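Changing the Fingertips on the Bowl Cell and Getting It Back to Work

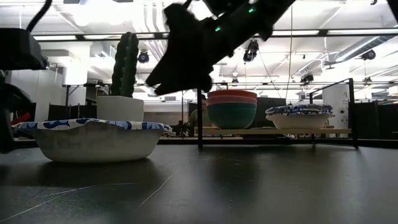

Fingertips wear out, and they wear out faster than most people expect when a cell spends its day picking up bowls. We change ours every 800 picks or whenever the grip starts to feel lazy, whichever comes first, and the whole job takes me 19 minutes if my coffee stays on the other side of the room. Before you start, bring the gripper to a stop somewhere over the open table, well above the bowls, and look for the two small green lights on its upper body. On our cell you want both of them lit before you go any further. The stacked plastic bowls and the paper ones can stay where they are for the moment, but if you're the nervous type (I was, my first year with the Vomar), go ahead and move the cactus. It stands nearly as tall as the fingertips hang, and I would hate for you to meet it with the back of your hand.

What you'll need

A new pair of tips, the small hex key from the Tian kit, a lint-free cloth, a dab of the blue threadlocker, and a little dish for the screws. Please use the dish. Lanying Qin and I once spent most of a November afternoon on our knees with a flashlight.

Taking the old tips off

Open the gripper all the way from the pendant, then press the stop button and hang your tag on it. Loosen the lower screw on each finger first and the upper one second, holding the tip with your free hand so it doesn't drop. Wipe the bare finger down with the dry cloth. You'll probably find a bit of gray dust in the corner where the tip sits, so get your cloth right in there, or the new tip will sit crooked and you'll be doing all this over again after lunch.

Putting the new ones on

The tips are marked L and R on the inside face. Start both screws by hand, with the smallest touch of threadlocker you can manage, and snug them up a little at a time, going back and forth between the two. Snug is plenty! The screws are short and the threads are soft.

Checking the grip

Release the stop, close the gripper slowly on nothing, and see that the tips meet evenly. If one is ahead of the other, back the screws off half a turn and nudge it. Then set the speed to 70 on the Prereck screen, which is plain old percent, and try a plastic bowl before a paper one. Paper rims crush easily, so Yutong Ren has us drop the force to the lowest setting for those and work upward until the bowl stops slipping.

Run the home routine one more time and then teach the shelf height again, even if it looks fine. New tips are never quite the same length as the worn ones, and a small difference is enough to bump the edge of the board on the way in.

Last, write the pick count in the log by the door and reset the counter. Old tips go in the Iston box, and when that gets full, let Jinlong Li know so he can order more.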